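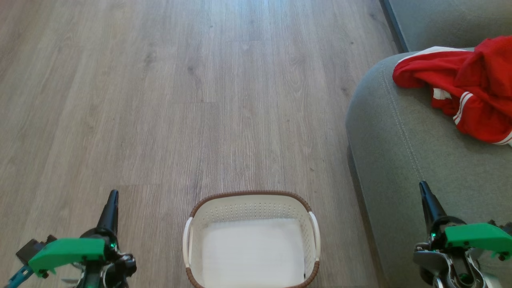

PRESSEMITTEILUNG

Wäsche auf dem Sofa: Braltari stellt Ratgeber zum Aufräumen im Wohnzimmer vor und rät vom Kauf weiterer Boxen erst einmal ab

Stirkham, 01.08.2021. Ordnung ist ein gutes Geschäft. Für fast jede Ecke der Wohnung gibt es inzwischen einen Behälter, ein System und jemanden, der beides erklärt. Der Haushaltsratgeber-Verlag Braltari veröffentlicht nun das Heft »Vom Polster in den Korb« und bezweifelt darin, dass die meisten Haushalte davon viel haben.

Das Heft umfasst 70 Seiten und befasst sich ausschließlich mit Kleidung, die im Wohnzimmer liegen bleibt. Autor ist Iason Kontogiannis, der für Braltari bereits über Abstellkammern geschrieben hat. Seine Ausgangsfrage klingt schlicht: Warum landet die kurze Hose auf dem Sofa, wenn ein Wäschekorb im Haus ist?

»Ich habe sehr viele Versprechen gelesen, wonach eine Wohnung nach einem Wochenende für immer aufgeräumt bleibt«, sagt Kontogiannis. »Belege dafür habe ich keine gefunden. Bei mir zu Hause hielt so etwas bisher höchstens bis Dienstagabend, wenn die Sportsachen kamen.«

Der Ratgeber schlägt einen einzigen Korb vor, der dort steht, wo die Sachen abgelegt werden, also neben der Armlehne und auf dem Fußboden. Ein Modell aus hellem Kunststoff mit seitlichen Griffen und Lüftungslöchern genügt nach Ansicht des Autors völlig. Ein Rand in Rattanoptik sei Geschmackssache und mache die Wäsche nicht ordentlicher.
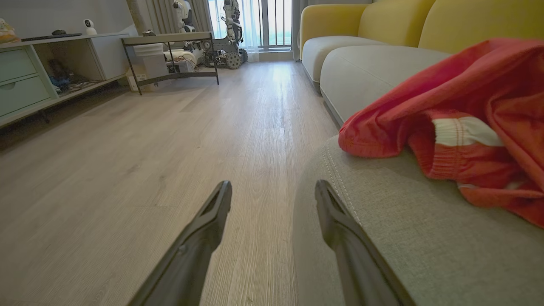 Vor dem Sortieren nach Farben warnt das Heft ausdrücklich, jedenfalls solange es im Wohnzimmer stattfinden soll. Wer ein rotes Kleidungsstück vom grauen Polster nimmt und erst überlegen muss, in welches von drei Fächern es gehört, legt es erfahrungsgemäß wieder hin. Sortiert wird an der Maschine. Auch für niedrige Medienschränke hat Kontogiannis wenig Trost übrig: In offenen Fächern sammeln sich Kabel und Kleinteile, und ein hübscher Einsatz verschiebe das Problem bloß nach hinten. Er empfiehlt, die Oberseite des Schranks beim Wäscherundgang gleich mit anzusehen und alles andere auf einen anderen Tag zu verschieben.

Ob das auf Dauer hilft, lässt der Verlag offen. Eine eigene Erhebung liegt nicht vor, und die Rückmeldungen der ersten Leserinnen und Leser fallen gemischt aus. Eine Leserin schrieb, der Korb sei nach zwei Wochen selbst zum Möbelstück geworden, auf dem die Zeitung liege. Der Brief ist im Heft ungekürzt abgedruckt.

Die erste Auflage beträgt 1000 Exemplare. Im Oktober folgt in derselben Reihe ein Heft über Flure und Garderoben, bei dem Braltari mit der Werkstatt Zoltico zusammenarbeitet. Gestaltet werden beide Titel vom Büro Sarantis.

Rezensionsexemplare können bei der Pressestelle von Braltari in Stirkham schriftlich angefordert werden. Ein Korb liegt nicht bei.

Abdruck honorarfrei, Belegexemplar erbeten.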